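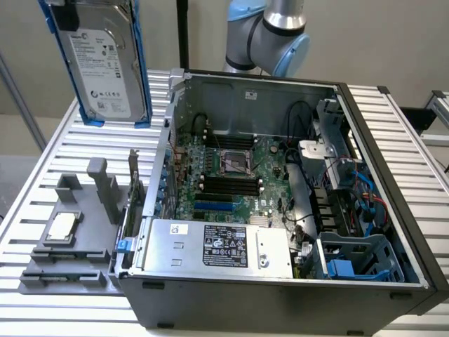

The Dell on the bench, side panel off.

Trip reports and planning > Group travel > Overnight coach to the coast, is it worth it for six of us?

Wednesday, March 30, 2022

marrowfat
Six of us are going down to Hunberg in July for a long weekend. One of the lads has found an overnight coach with a firm called Vostine. Leaves at half ten at night, gets in just before seven. The website says "sleeper comfort" and "arrive refreshed", which I don't believe for a second, but it saves a night's hotel. Has anyone done it? I'm the one who'll get the blame if it's awful.

tolly_b
Did it last summer with four mates. Great laugh. We had the back row, played cards until the lights went off, then slept like logs. Would do it again tomorrow.

pennywhistle
Slept like logs on the back row, over the engine? Hmm. I did the same route and got perhaps an hour. The seats go back about as far as a dentist's chair does before he's started. There's a stop at two in the morning where they put all the lights on and everybody troops off for crisps.

tolly_b
Well I slept. Can't speak for your back.

marrowfat
What's the stop like? And is there a loo on board or is that another thing the website is being hopeful about?

pennywhistle
There's a loo. I'd use the one at the stop.

Kobina Bonsu
I organise a group trip most years, so here are some sums. When I priced it for our lot the coach was 689 for the whole group, return. The train was 200 more. Everyone shouted for the coach. Then we got in at ten to seven, the guest house wouldn't let us have the rooms until three, and we spent the morning sitting on our bags in a café buying breakfasts we didn't want, then second breakfasts. By lunch I reckon most of the saving had gone and two people weren't speaking. Ask your guest house about early check-in before you pay anyone a penny.

marrowfat
That's the sort of thing I was after, thanks. The guest house is called the Ateş, up the hill behind the harbour. They say "flexible arrival". Anyone know what that means in real life?

gravelpit
It means you can arrive when you like and stand in the hall. They did let us leave our bags in a back room, to be fair to them. Rooms were fine. The "sea view" is there if you lean.

sandwich_tin
I think you're all being a bit miserable. The journey is half the trip when there's a gang of you. If you want eight hours' sleep stay at home.

pennywhistle
People always say the journey is half the trip. It's never the half they talk about afterwards.

sandwich_tin
It's the only half we talk about. Our coach broke down outside a garden centre and it's still the best story any of us has got.

pennywhistle
I rest my case.

Kobina Bonsu
One more for marrowfat. Collect the money before you book. All of it, from all of them. "I'm definitely in" is not a deposit. I was left holding two spare seats one year and Vostine offered me a voucher that ran out before the next trip.

marrowfat
Four have paid. The other two are "waiting for payday". I'm told there's an app called Notel that splits the cost and chases people for you?

gravelpit
Used it once. It sent me reminders for money I'd already handed over in cash, and it didn't send any to the one who owed it. A bit of paper works just as well.

tolly_b
We used it and had no bother at all.

gravelpit
You seem to have had a charmed life, tolly. Do you work for any of these people?

tolly_b
Ha, no. I drive a van. I just don't go looking for things to moan about.

oldkentish
Is the walk up to the lighthouse open again? The leaflet says 1,979 steps. I lost track well before the top and I have my doubts about the leaflet. Take water either way, the kiosk was shut when we got there and it didn't look as though it had opened lately.

marrowfat
No idea about the lighthouse, but it's on the list. Right, where I've got to: I'll ring the Ateş tomorrow and get a straight answer about the rooms. If it's three o'clock or nothing, I'm pushing for the train and they can grumble. Will report back.

pennywhistle
Get it by email. Whoever answers the phone won't be the one on the desk at seven in the morning.

tolly_b
Get the coach. Back row. Take a pillow.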